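Home | Talks | Venues | Contact
Search this site

Art on Everyday Things -- speaker notes, Plestthorpe
Viola Longo

Start with the box and its Starry Night.

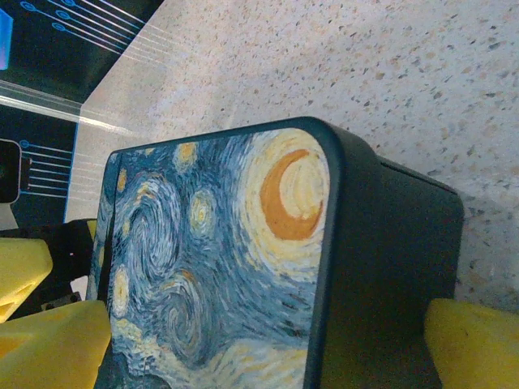 Ask who has a famous painting at home on a mug, a tin or a tea towel. Wait for hands.

Point one: choosing the crop. A wide picture on a narrow lid loses its edges, so decide early what must stay.
Point two: plain sides. I prefer them dark -- the print gets the attention.
Point three: wear. Corners go first. Pass the old tins along the rows now.

Leave 4 minutes for questions. Katia Sartori has the handouts.

Contact Viola Longo | Back to top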